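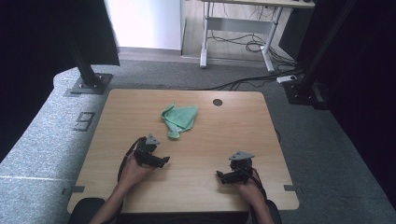
Folding small cloths on a little square table without them ending up in a wad?

Posted in Home & Laundry by Nipon Luangrath

Hi all! I have a question that my sister says is too small for the internet, but I've read threads on here about the right way to store rubber bands, so I'm going for it.

I do my folding on a small square table with a light wood top, kind of an oak look. It's just big enough for one cloth at a time. The cloths are thin ones in mint green, sold under the name Nuchit, and I own 28 of them because I use them for everything (dusting, glasses, lunch boxes, wiping down the dog). I like them in a drawer in neat little squares so I can pull one out without the rest coming along.

Trouble is, they come out of the basket all scrunched up and I can never find the corners. I pick up what I think is a corner, and it's the middle of an edge, and then I lift it and the whole thing twists into a sort of rope. I flatten that, one point flops off toward me, I pull on the point, and now the other side has bunched up. By the time it's square I could have done four bath towels.

The tabletop also has a small round hole near the far edge, I guess for a cord. Every so often a corner lands right over it and the fold gets a dimple. I'd like to keep the table since it fits where I need it (my Ullirholm shelf took up the good wall), so please no "buy a bigger table."

Is there an order you're supposed to do this in? Do you shake first? Do you iron something this small? I did try ironing in February and gave up after 7 of them.

Natanael Tavares
1,790 posts

Not too small at all, I love this kind of thing! I used to fold napkins for a catering place called Viretti and we had stacks of them every afternoon around 3, so let me tell you what I'd do.

Stop hunting for the corners while the cloth is in a heap. Pick it up by any edge, doesn't matter where, and let it hang over the table. Then run your other hand along that edge until you hit a corner. Pinch it, and do the same with the first hand going the other way. Now you've got two neighboring corners and the rest will drop down more or less straight. Give it one snap (a small one, you're not beating a rug) and lay it down starting with the far side, pulling it toward you as it lands. Pulling toward you takes out a lot of the wrinkles for free.

If it still lands lumpy, put both palms in the middle and slide them apart. Left and right first, then up and down. Don't tug on the pointy bit! I know it's tempting, but it drags everything after it and you get that bunching you're talking about.

Then near edge up to far edge, smooth, left side over to right side, smooth, done. Always the same direction, so the folded edges all face the same way in the drawer.

For the hole, just work a few inches closer to yourself. Or turn the table so the hole is off in a corner you don't use, if it's light enough to move. You can get little snap-in covers for cord holes too, but measure across the hole before you order one. I bought the wrong size and it's now a coaster for a very small cup.

I wouldn't iron them. Take them out of the dryer slightly damp and fold right then, they flatten under their own stack.

Grendach

just roll them. i roll all mine and stand them up in a shoebox, takes no time and who's checking

Nipon Luangrath

Thank you both! Natanael, the running-your-hand-along-the-edge thing is so obvious now and I feel silly. Did a stack before dinner and only got the rope twice, both times when I was rushing. I'm laying them down far side first like you said and it does come out flatter. Still need to measure that hole.

Grendach, I tried rolling once and they all unrolled in the drawer overnight. Maybe my drawer is too roomy? Might try it with the lunch box ones.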